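Chapter 9
Who Pays for the News?

Before you read

Think of the last piece of news you read, watched or heard. Do you know who paid for it to be made? If you can't say, don't worry, most people can't, and by the end of this chapter you will at least know where to look.

Key words: subscription, display advertising, classified, sponsored content, legal notice, underwriting, masthead

In the last chapter we followed a story from the first phone call to the printed page, and we met a good many people along the way: the reporter, the copy editor, the person who writes the headline at a quarter to eleven at night. Every one of them has rent to pay. So does the newspaper, or the station, or the website, and those bills arrive whether the week has been full of news or has offered little more than a late school bus. This chapter is about the money, and I promise it is a livelier subject than it sounds.

I'll begin with a town. Zorthorpe had two weekly papers when I first went there to teach, the Zorthorpe Courier and the smaller Jirodik Post, which took its name from the street where its office stood. People in town would tell you the Courier was for the mayor and the Post was against him, and they said it with great confidence, usually over coffee. What they could not tell you was how either paper stayed open. The Courier lived on grocery advertising and on the public notices the county paid it to print. The Post lived on subscriptions and a yearly supper. Once you knew that, a number of things about both papers made more sense, including what they left out.
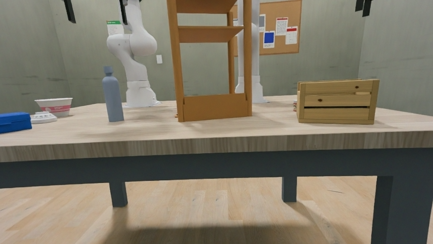 Advertising is the oldest of these arrangements that is still with us in much the same form, and it rests on a simple trade. The paper gathers readers by giving them something they want, and a business pays to stand where those readers will be looking. The business has its own reasons, of course. Take a plain white cup with a pink label around its side, the kind that might hold yogurt or noodles: set it on a table by a blue box and a little white tray and you may know it by that pink from across the room, and the company that sells it would dearly like you to know it in the store as well. So it buys a square on page five, in color if it can afford to, and your newspaper pays its printer. The reader has bought nothing yet and may never do so. What has been sold, in a manner of speaking, is the reader's attention, and you will find this idea coming back all through the rest of the book, so it is worth stopping over it now.

Is that a bad thing? I have asked this in class many times and the room nearly always divides. Some students feel at once that a paper which takes a grocer's money can't be trusted on the price of groceries. Others point out, quite fairly, that a paper without any money can't be trusted to come out. Keep both views in your mind for the time being. We are going to need them.

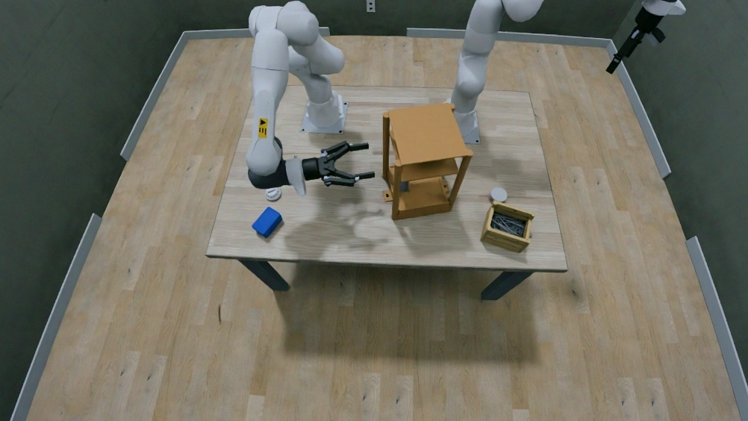 THE WALL, AND THE DOOR IN IT

Newspaper people like to speak of a wall between the newsroom and the advertising desk. The ad sellers aren't supposed to tell reporters what to write, and the reporters aren't supposed to know (or care!) who bought the back page. In a large paper the two departments may be on different floors. In a small one they may be the same person wearing a different sweater, and that is where the trouble usually starts.

Rommel Castillo edited the Courier for many years, and he was kind enough to let me go through his old desk diaries for this chapter. One July he had a letter from a furniture dealer, Dretitz and Daughters, who had taken a half page every week for as long as anyone could remember. The dealer had been fined over a blocked fire exit, and the fine was going to appear in the court column. The letter did not ask him to leave it out. It only mentioned, very politely, how much the firm had enjoyed its long friendship with the paper.

Castillo printed the fine. It ran in the usual column, in the usual small type, the same as it would have for you or me. The dealer pulled its advertising, and the diary for the next few weeks is mostly sums. He worked out that he needed some 200 new subscribers to fill the hole.
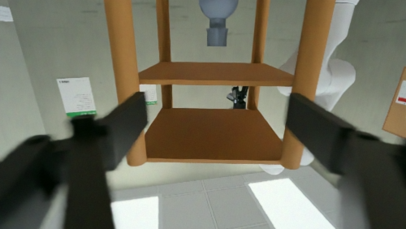

He didn't get them, or not that year. He cut the crossword and the second page of sports, and he heard a great deal more about the crossword than he ever did about the court column. I bring this up because students often picture pressure on the press as something loud, a shouting governor or a man in a long coat. It can be that. Far more often it is a friendly letter and a gap in next month's budget, and the person who has to decide is tired and fond of everyone involved.

It's also worth noticing how little the readers could have seen of all this. The fine was there on the page. Had it been missing, the page would have looked just as complete, and you would have needed to sit in the courtroom yourself to know the difference. A story that is slanted can be argued with, but a story that was never printed has to be missed by somebody first.
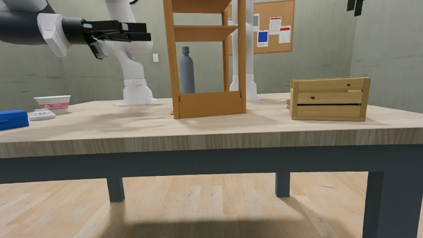
When the Reader Pays

The Post tried the other road. Its publisher, Consolacion Buenaventura, had very little advertising and did not go looking for much more. She asked the people who read the paper to pay most of what it cost, and she printed the accounts once a year on the inside back page, down to the postage.

You might expect that to settle the matter, and for a while I thought it did. But readers have feelings too - strong ones, if they have been paying for twenty years - and they are perfectly able to write a friendly letter of their own. When the Post ran a long piece in favor of the Sison bridge, which most of its subscribers were against, Buenaventura lost more money in a month than Castillo had lost over his furniture dealer. She told me she was tempted to go easy on the next one. She then told me she did go easy on it, and that she still thinks about it, and I have always admired her for saying so.

As you read the sections that follow, try putting these questions to each kind of news outlet we look at:

Where does most of the money come from?
Can an ordinary reader find that out, and how long would it take?
Who would be unhappy if a certain story ran, and what could they do about it?

Keep a notebook page for your answers. We will use it in the activity at the end of the chapter, where you'll be asked to look through one issue of a local paper and mark what was paid for and by whom, beginning with the masthead.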